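13/10/2019

Sourdough starter, second flour trial

Changed to the rye from Stadell, the old bag from Vlachou is finished. Fed both jars in the morning with 90 g flour and 90 g water. Jar A went up 41 mm until lunch, jar B went up 57 mm and then fell back before I came to measure it again. I think B was too near the oven – must repeat it in the same place as A.

Smell of A is mild, like yogurt. B is more sharp, a little like nail polish. In August we had the same smell when the feedings were too far apart, so I will feed B two times per day for one week and write down the hour.

Dough from A weighed 1,011 g before shaping. The crust was good but the crumb is still tight near the bottom. Maybe I shaped it too hard, maybe it needed one hour more. Cut slices the next morning and toasted them, the taste is better like this and less sour.

To do: new labels, ask Plondeo for the price of the coarse rye. 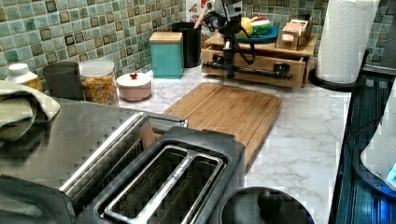
Howard Hartley thinks the rye is not the problem and that I should use colder water for B before I change anything else.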